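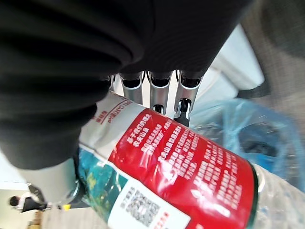 **Does anyone still read the parish newsletter? (Stirham & Flurkevley residents' board)**

**talik_road**
I ask because the August issue has been delivered to me three times, twice with the middle pages missing, and I've now read the piece on hedge heights more often than my own tenancy agreement. The print run is 1000. There are 808 households. Where do the others go? My theory is that they all come to me.

**DPenrose**
Denise Penrose here, I lay the thing out. The spares go to the library, the surgery and the Naylor Arms, where I'm told they're very popular under the short leg of the dartboard table. The missing pages are the printer's fault and we've had a partial refund.

**oldgoat134**
Put it online and be done with it. A PDF costs nothing and my recycling box would shut for once.

**talik_road**
My mother can't open a PDF. She can open an envelope faster than anyone living. I don't mind paper, I'd just like one copy of it, with all its pages, in an order somebody chose. 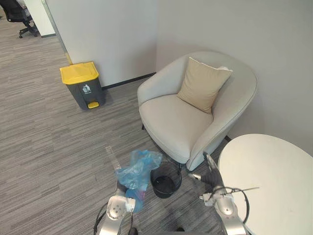 And while I'm complaining, could the bus times go back on the outside cover? I used to cut them out and stick them on the fridge. Now they're on the reverse of the crossword, so I can either know when the 8 goes or finish the crossword — never both.

**DPenrose**
The cover is sold. Four lines of bus times don't pay for staples. I could move them to page three, if the choir will give up its half page, and you're welcome to ask the choir.

**oldgoat134**
I'm in the choir. No.

**marrowfat**
I'm with goat on the PDF but not on the choir. Half a page to say you're still short of tenors? You've been short of tenors since we moved here. Also, the letters page is the only bit worth having and it's been cut to two letters, both from the same man about the same drain.

**oldgoat134**
It's a very bad drain.

**talik_road**
Was that you?

**oldgoat134**
I'd rather not say. The grating has been loose for months and the council's reply was a leaflet about leaves.

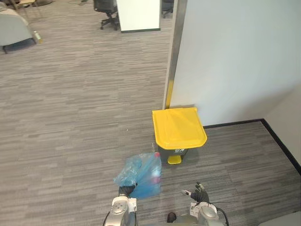 **marrowfat**
Then write one letter, a good one, and leave the other slot for somebody with a different drain. I've got views on the crossword as well. Nine down last time was spelt wrong and I lost an evening to it.

**DPenrose**
Nine down was me, sorry. Bus times to page three, choir to a quarter page, and the next grid gets checked before it goes off. Goat, you can email me about the tenors.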